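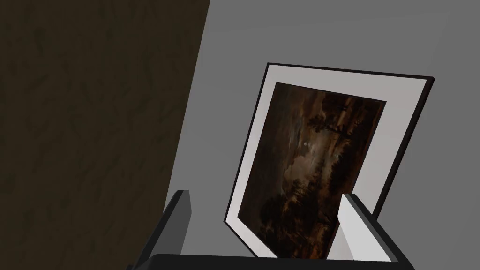

A framed picture on a grey wall.

Aug 25, 2020

When I speak with the lead designer of Pretska, it is early morning on his side and he has already made his second coffee. His studio, Nodix, released the puzzle game in May, and the small team is still answering letters from players. "We had 700 messages in the first week," he says. "I wanted to read every one, and I did, but I slept very little."

Pretska is a game about a postal sorter who must send parcels through a town where the streets change their names each night. The version on sale has 42 levels. The first plan was much bigger. "We built 214 levels on paper," the designer tells me. "Most of them were the same joke told again. My colleague put them on the floor and we walked between them and picked."

Did it hurt to cut so many? He thinks for a while before he answers. "A little. There was one with a tram that I still defend. Maybe it comes back in the update."
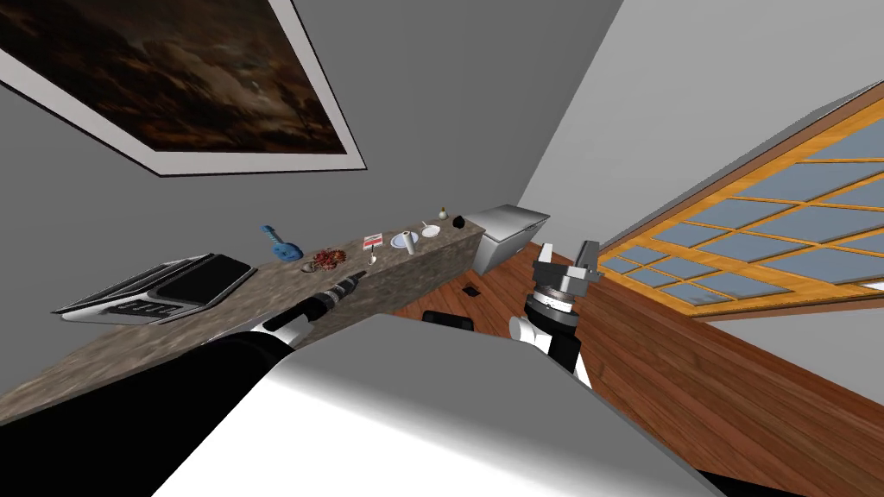
Large painting in a white frame, with a stone countertop and a white chest freezer.

The update is called Crăciun, after the Romanian word for Christmas, and it will add 18 levels with a winter theme. It will be free for everyone who owns the game. The publisher, Brondusix, would have preferred to sell it separately, and the designer does not hide that they argued. "They were polite and we were stubborn – that is a fair description."

Players have also asked for a colour-blind mode. He agrees that it should have been there at launch, and says it is now being tested. A console version is less certain. "I would like to play it on my sofa," he says, "but first we must fix the save files."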